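Media release

Rudbridge opens Jenport facility for public demonstration of household handling work

JENPORT, 31 August 2019. Rudbridge will open its Jenport test facility to the public for one day of demonstrations covering the collection and use of handling data for domestic robots. The program centres on bedmaking, garment folding and the clearing of bedroom floors. Entry is free. Registration is required for the afternoon sessions only.

The open day follows a restricted visit held in June for suppliers and staff of partner organisations. Feedback from that visit led to two changes. Demonstration periods have been lengthened, and the hand-held equipment will be available for members of the public to operate under supervision. In June it was shown by staff only.

Rudbridge develops control software for robot arms intended for use in homes, serviced apartments and residential care. The Jenport facility has been in operation for 14 months and contains a furnished bedroom, a laundry, a kitchen and a workshop. The rooms are fitted out with ordinary domestic furniture and linen purchased at retail. No modifications are made to beds, mattresses or cupboards to suit the equipment.

Demonstration content

Three stations will run in parallel.

Station one is the bedroom. Staff will make and strip a double bed using a hand-held gripper, a two-fingered tool carried by the operator and fitted with a camera. Motion of the tool and opening of the fingers are logged against the camera recording. The same finger geometry is used on the robot arm, so that recordings made by hand can be applied to the machine without conversion of the grasp. Visitors will be able to pull a top sheet across a comforter, square a corner and release the fabric.

Station two is the laundry, where a fixed arm will fold towels and pillowcases from a mixed pile. The arm operates behind a guard rail at reduced speed. A complete cycle from pick to stack will be run at each session, including any failed grasps and retries. Cycles will not be restarted for the audience.

Station three is the workshop. Finger assemblies, jaw pads and mounts will be laid out for inspection, together with worn parts taken from service. Pads are supplied by Hoarau, which will have technical staff in attendance to answer questions on compound hardness, groove depth and replacement intervals. Calibration of the camera and finger position will be shown at the bench on request.

Bed linen as a test case

Bed linen has been selected as the principal subject of the open day for technical reasons. A sheet has no fixed shape, obscures the objects beneath it and moves at points well away from the grasp. Patterned and plain fabrics behave differently under the camera, and a white sheet on a white comforter gives limited contrast at the boundary between the two. Daylight entering through blinds introduces a further variation over the course of a session.

The current bedroom data set holds 578 recorded sequences. Of these, 220 concern the top sheet alone. The remainder cover comforters, blankets, pillows and items lying on or near the bed. Rudbridge intends to extend the set over the coming year with linen of different weights and with beds placed hard against a wall, a layout common in smaller apartments and one in which the operator has access from one side only.

Recordings are made with normal bedroom clutter left in position. Early trials with a cleared floor and a single colour of bedding gave results that did not carry over to occupied rooms, and the practice was discontinued. 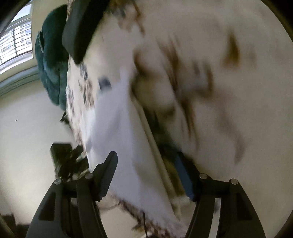 Rudbridge Communications, Jenport

Operators make each pass at ordinary working pace. Some blurring of the recording is accepted during fast movement of the tool, and sequences are not rejected on that basis provided the fingers remain visible. Sequences in which the view of the fingers is lost are set aside and labelled separately.

Project partners

The bedroom program is carried out jointly with Darberg, which is responsible for the robot arm and its safety systems. Darberg will present a short technical session in the afternoon on force limits for machines working beside a bed. The session is intended for care providers, facilities managers and students, and assumes no programming knowledge.

Attendance

Afternoon sessions are limited to 100 registered visitors. Registration is through the Rudbridge website and closes when places are filled. Morning entry is open and unticketed.

Closed footwear is required in the workshop. Children are welcome at stations one and two and must be accompanied by an adult. The ground floor is wheelchair accessible, and all three stations are on that level. Parking on site is reserved for visitors with accessibility permits. Street parking is available nearby.

Recording will take place at station one during the public sessions. Visitors who do not wish their sequences to be retained may say so at the station, and the recording will be deleted at the end of the pass.

Media attendance

Media representatives may attend a preview before doors open. Filming is permitted at all stations except the calibration bench. Requests for access, including requests to film the arm in operation with the guard rail in view, should be sent to the Rudbridge communications office in advance.

About Rudbridge

Rudbridge develops software and data collection equipment for household robotics. Its test facility and offices are in Jenport.

ENDS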